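From: Huiling Tan
To: Marwood Hall tearoom list
Subject: Re: [tearoom] Mugs or paper cups

Iolanda Macedo wrote:
> Can we settle the cups before March? Horner have put
> the paper ones up again and the bins are full by noon.

I'm in favour of going back to mugs. The cupboard behind the hatch will hold 35 if we take out the old urn. A plain white one is easiest to match when they break.
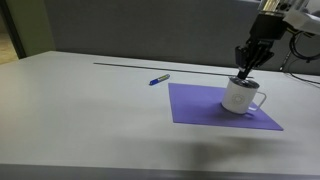 White mug on the purple mat

Washing up is the sticking point. The hall dates from 1942 and so, I suspect, does the hot water. Two people on the roster can manage a Saturday-sized crowd but not the centre's open day. 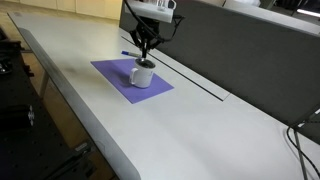
Elias Obeidat would keep a sleeve of paper cups for open days and use mugs the rest of the time. He also asked if Fustent still hire out glass washers.

They do, and I've asked for a price. The sink tap needs a new washer first, whatever colour cup we end up with.

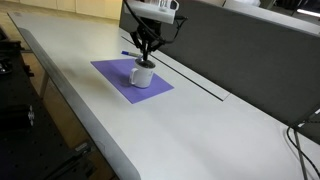 On money, the tearoom would save the Horner order and spend part of it on detergent and tea towels. Hiba has the receipts from last winter if anyone wants to check my sums.

Please reply to the list by 3 pm tomorrow so I can ring Farah about the order.
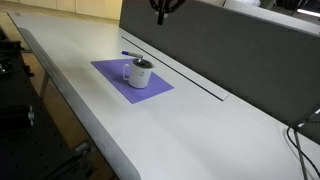 Mug and mat on the long desk

Huiling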